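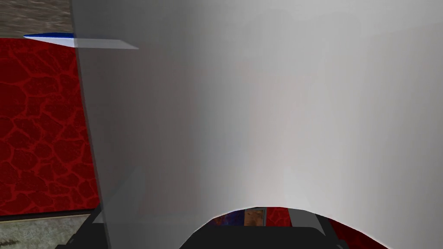 Simulator view at Rolico: the gripper up against a pale curved surface, red wall behind.

Rolico opened its doors on 04/09/2020 and let a small group of us round the kitchen automation unit. I went because a friend on the late shift at Bruren has been told that her canteen will get one of their arms in March, and she wanted to know what she'd be left doing.

We saw a lot of screens first. The arm learns its kitchen work in a rendered room before it is let near a real one, and Gwilym Maddocks, who took us round, was proud of the figure: over 2000 practice runs a night. I asked how many of those ended well. He said it depended on the task.

The rendered kitchen has red walls with a crackle pattern and a patch of beige tiles. I have worked in three canteens and none of them looked like that. Maddocks says the odd colours are there on purpose, so the arm doesn't get too fond of one room. Fair enough, I suppose. 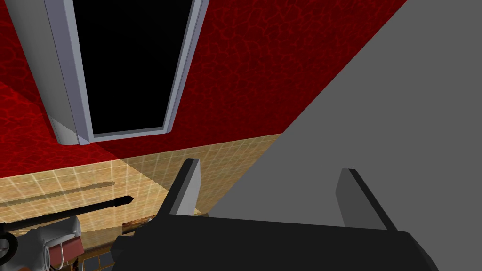 What I wanted to hear about was people. Bruren has kitchen staff who start early, know which cupboard sticks and can tell when a delivery is short. Under the plan two of them become "cell minders", which means standing by to clear a stoppage and press restart. The pay band is "under review". Nobody could say who does the lifting when the arm is down, though I think we can guess.

There was a leaflet from Amissah, the firm doing the training, with half a page on "moving up to higher-value work" – no job titles, no hours. I asked for the real list and was given an email address.

Coffee was at 1130, from an urn, poured by a woman called in from the agency. I've written to the address and will post the reply if I get one.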